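Questions and answers about your storage unit at Nenton

Nenton is a self-storage building on the Bamstead road, open to private customers and small shops. On this page we collected the questions that come most often to our desk. If your question is missing, please write to us and we will try to add it.

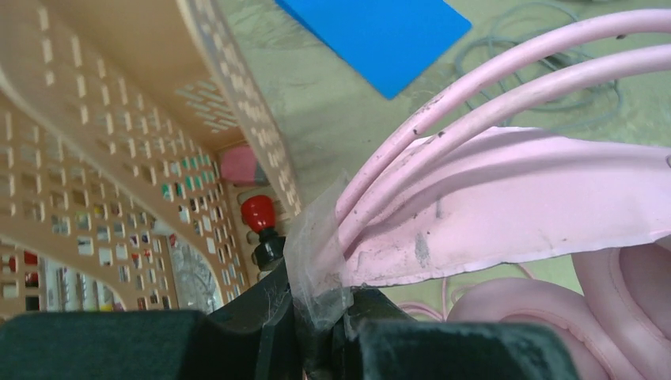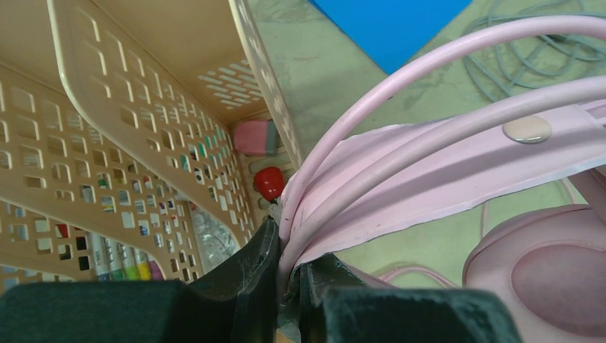 Pink headphones in the first picture, markers and an eraser in a beige basket in the second.

Bamstead, April

What sizes of unit do you have?

We have three sizes. The small one is like a big wardrobe and is good for boxes, school things, winter clothes and a bicycle if you take off the front wheel. The middle one takes the contents of a room or of a small flat. The large one is made for a family house, and two of the large ones on the ground floor have a double door. If you are not sure, come and look. It is difficult to judge a space from numbers, and many people take a unit that is too large and pay for air.

How long must I stay?

The shortest contract is one month. After this it continues from month to month until you tell us that you want to leave. Please tell us 9 days before, in writing. An email is enough.

What does it cost?

The small unit costs £60 a month and the middle one £99 a month. For the large units the price depends on the floor, so please ask. The price includes the tax, the light in the corridor and the use of the trolleys. It does not include the padlock or the insurance.

Can I pay for a whole year?

Yes. For the middle unit the yearly price is £908, if it is paid at the beginning. When you leave earlier, we give back the months which you did not use, but these are then counted at the usual monthly price, so it can happen that the amount is smaller than you expect. Please ask us to calculate it before you decide.

At what times can I come in?

The gate opens at 6 in the morning and closes at 10 in the evening, every day of the year. The desk has shorter hours, from half past eight until five. You don't need the desk for coming in, only your code.

The gate did not accept my code. What can I do?

Type it slowly and press the star at the end. Most often it is the star that was forgotten. After three wrong tries the keypad sleeps for five minutes, and during this time it will not accept even the right code — so please wait a little. If it still does not work, there is a grey telephone beside the gate which rings at our desk, and in the evening it rings at the night service in Mistton.

May another person go to my unit?

Yes, if you have put this person on your list. We can add up to four people, and each of them gets a code. We don't open the gate for somebody who only knows your name and your unit number, also not when you telephone us and ask for it. Some customers were angry about this, but we think they would be more angry in the opposite case.

Which things are not allowed?

Food that can spoil, plants, animals, petrol, gas bottles, fireworks, paint thinner and tyres in large numbers. Car batteries are allowed only if they are in the car, and cars are not allowed. Dry pet food in a closed tin is accepted.

Is it possible to store electric things?

Yes. Take out the batteries before you pack, also from toys and remote controls, as an old battery can leak and destroy the contacts. A fridge or a freezer must be defrosted and left with the door a little open. Put something between the door and the frame, for example a folded towel.

Is the building heated?

Only lightly, so that it does not freeze. The air is kept dry on the first and second floor by the Kimaro system, which was put in last winter. On the ground floor we have no such system, and for this reason we recommend the upper floors for books, paper, photographs and musical instruments. There is a lift and it takes a piano, if it is an upright one.

How should I pack?

Use boxes of the same size where you can, because they stand better one on the other. Heavy things go into small boxes. Write the contents on two sides and not on the top, where you will not see it later. Leave a hand's width between your things and the wall. Mattresses should lie in a cover, and please do not use thin plastic film for sofas: the moisture stays inside and after some months there are spots.

For the very small things of a household, such as pens, cables and kitchen pieces, we advise closed boxes with a label. It also helps to keep a list at home of what is in which box.

Do you sell boxes?

Yes, at the desk, together with tape, covers and padlocks. Boxes which you did not use can be returned flat if they are clean. Padlocks can't be returned.

Do I need insurance?

Your things must be insured, but it is not necessary to do it with us. Sometimes the insurance of your home covers also a storage unit. Ask your company for a letter and bring it when you sign. Without such a letter we must add our own cover to the contract.

What happens if I pay too late?

We send a reminder after one week and a second one after two weeks. Then your code stops working until the payment has arrived. If you have a difficult month, write to us before the date of payment. It is nearly always possible to find a solution, and it is much easier before than after.

Can a van come to the door?

Yes. The yard has place for two vans and one lorry. Please do not stay longer than you need for unloading, especially at the end of the month, when many people are moving on the same day. The entrance from the Mistton side has a low bridge, so lorries should come through Bamstead.

Where do I leave my rubbish?

Please take it home with you. The containers behind the building are for cardboard only. Old furniture left in the corridor has to be removed by us, and the cost is put on the bill of the customer who left it.

I moved house. Must I tell you?

Yes please, and also when you change your telephone number or your email. Write your unit number in the message.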